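From: Costel Dimitrov
To: hiltholm-tilers list
Subject: Re: Epoxy grout, is it worth it?

Malou Blöndal wrote:

> The rep from Lomevport told me their epoxy never needs sealing, never
> stains, and will outlast the house. I have 434 square feet of white
> tile to grout in November. He wants me to switch the whole job over
> from cement grout. Anyone done this and lived with it?

Malou, I'd slow down before signing anything.

"Never needs sealing" I'll give him. "Never stains" I won't. I did a back kitchen in epoxy with a pale gray joint, and the strip behind the stove went yellow inside of two years. The owner scrubbed it with everything under the sink. It's still yellow. Cement grout would have stained too, but I could have raked it out in an afternoon and not charged her for a week.

As for outlasting the house, who measured that? I asked a rep once and got a brochure. The brochure had a number in it, 4,000 hours, and no word on 4,000 hours of what.

Then there's the haze. On white tile with a dark joint you get one shot at wiping it down, and if the room is warm you get less than one. Mix half units. Change your water more often than you think you need to.
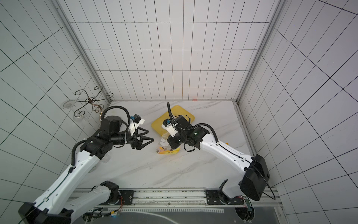

Vesna Yordanov wrote to me off list that she thinks I'm too hard on the stuff, and that most of the bad jobs she gets called out to fix were mixed wrong by people in a hurry. Fair enough. But if a product only works for the three people in the county who have the patience for it, I'd like the rep to say so up front.

What did he quote you? The last price I saw put me $2,000 over cement on a job smaller than yours, and that was materials only - my knees were extra.

If it were my job, I'd put epoxy on the floor where the mop goes and a decent cement grout on the walls. Ask him for the address of a job that's ten years old. If he has one, go look at it and tell the rest of us, because I never got that far.

Costel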